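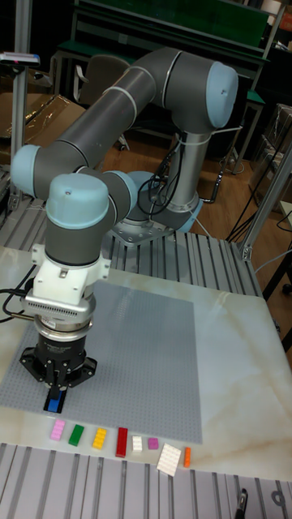
Gisela Janssen
May 14, 2019

I've been learning to bake rye bread since March and a few people asked how it's going, so I'm putting it all in one thread. Mostly notes to myself. Correct me where I'm wrong.
14 replies 6 shares

The starter first. I mixed mine from whole rye flour and tap water, equal weights, in a jar that used to hold pickles. It smelled like old socks on day three and like apples on day six. I baked with it on day nine. That loaf was a brick and I ate it anyway.
3 replies 2 shares

I feed it once a day if it's on the counter, once a week if it's in the fridge. 50 grams of starter, 50 flour, 50 water. I used to keep a lot more than that and I was throwing away half a bag of flour every week.
1 share

Flour. The supermarket near me carries one rye and it's medium at best. I now buy from Wuvuven, the little mill shop out past the rail yard. Their coarse rye soaks up more water than you expect. If you switch flours, hold back a little flour and add it at the end until the paste feels right.
5 replies 1 share

And it is a paste. I came from wheat bread and kept trying to knead it. Don't. Stir it with a strong spoon until there are no dry spots, then stop. Wet your hands before you touch it or you'll be scraping your fingers for ten minutes.
8 replies 4 shares

My current loaf, for one tin:
400 grams coarse rye in the final dough, the ripe sour on top of that, warm water, salt, a spoonful of dark molasses. Whole thing weighed 983 grams going into the tin on Sunday. It fills my tin to just under two thirds.
11 replies 9 shares

Someone asked about the molasses. It's for color and a little sweetness. My grandmother used beet syrup, which I can't get here without paying shipping that costs more than the syrup.
2 replies

Caraway: yes for me, no for my husband. I put it in one end of the tin and mark that end with a few seeds on top. This works better than you'd think, although it drifts a bit in the middle.
7 replies 3 shares

Proofing is where I lost the most loaves. Rye won't double like wheat does. I wait until there are small pinholes across the top, the size of a pencil point, and then it goes in the oven right away. Twenty minutes too long and the top caves in. I have pictures of four caved tops if anyone wants to feel better about theirs.
6 replies 1 share

Oven as hot as mine goes for the first quarter hour, then down to 375 for nearly an hour. I take it out of the tin for the last ten minutes so the sides dry out. Inside temperature should be above 205. I bought a cheap probe thermometer and stopped guessing.
4 replies 5 shares

Then you wait. A full day, wrapped in a dish towel. I cut the second loaf warm and it gummed up the knife so badly I had to soak it. After 24 hours the crumb sets and you can slice it thin.
3 replies 2 shares

Cost, for the person who asked whether it's worth it. My flour comes to 62 cents a loaf at the mill shop price, not counting the oven. The rye I used to buy at Trultosano is several dollars and smaller. But it's a good loaf and I still get one when we have company and I forgot to start the sour.
9 replies 2 shares

Things I haven't figured out: how to keep the top from cracking lengthwise, and why my starter slows down every time it rains. The second one may be in my head.
12 replies

A reader in Drandorlow wrote that she docks the top with a fork before proofing and gets no cracks. Trying that this weekend. Another person said to brush it with flour and water paste when it comes out. I'll try one at a time so I know which did it.
4 replies 1 share

It freezes fine. Slice it first, put paper between the slices, and toast straight from the freezer. Good with butter and radishes right now.
2 replies 3 shares

Next one goes in the tin Saturday morning. I'll post the top, cracked or not.
5 replies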